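Jan 13, 2022

Back on the stairs today. I told myself I'd leave the landing until the weather warmed up, but I had my coffee, walked past the handrail with my hand on it, felt the grit under my palm and that was that. Gangadharan Ramasamy came up to keep me company and ended up talking me into doing more than I'd planned (he always does!).

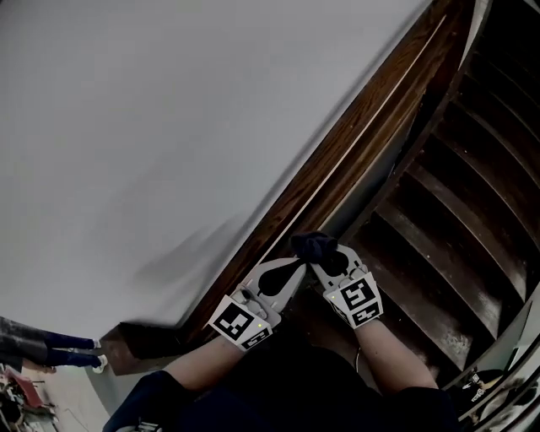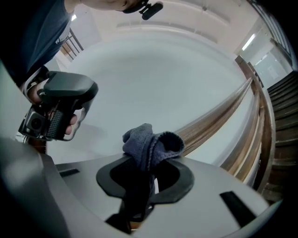 The handrail

I love this handrail, I really do. It's dark wood with a proper grain to it, and when the light catches the long curve it goes all warm and brown and I forgive the building everything. But it's a pain to clean. There are moldings running along beside each other and every groove between them holds its own little line of gray fluff, so a quick swipe over the top does nothing at all. I started at the square post and worked my way along with an old cloth over one finger, then went back over it with a clean one and a dab of Trirska polish. One dab! Last June I used half the tin and for a week everybody who came up the stairs left with shiny hands.

I found a sticky patch partway along that I think is old tape. Warm water didn't shift it, a fingernail sort of did. I'll try a bit of cooking oil tomorrow, which is what my aunt swore by for everything from jam jars to bicycle seats.

The treads

Oh, the treads. The edges have worn lighter where everybody's feet go and I'd decided ages ago that it bothered me, and now I've decided it doesn't. It's an old staircase and it gets walked on. What does bother me is the dust, it gathers in the narrow end of each step where the curve is tightest and the broom just pushes it into the corner. I used the little Fultmont hand brush and went down backward on my knees, 16 steps before I had to stop and stretch. Gangadharan sat at the top reading me the news off his phone and lifting his feet when I asked.

I did think about what it would cost to have the whole thing sanded and oiled. The man from Bustetti said 300 just to come and do the rail, never mind the steps, and he wanted us off the stairs for two days. Where would we go? Out of the window? So that's staying on the list for now, under the drafty window and the bathroom tap.

Odds and ends

The wall next to the rail could do with a wash too. I tried a damp sponge on a low bit where it won't show if I've ruined it, and I'll look again in the morning when it's had time to dry. There's still most of a can of the white somewhere in the cellar if it comes to that, though it may have gone lumpy.

Need to buy: sponges, another packet of cloths, knee pads (I'm 47, I'm allowed knee pads), something for the squeak on the third step.

Mrs. Furtună from downstairs brought up soup around six, with dill in it and far too much pepper, and we ate it out of mugs on the top step with our coats on. My knees are killing me. Bath, then bed, and I'm not setting the alarm.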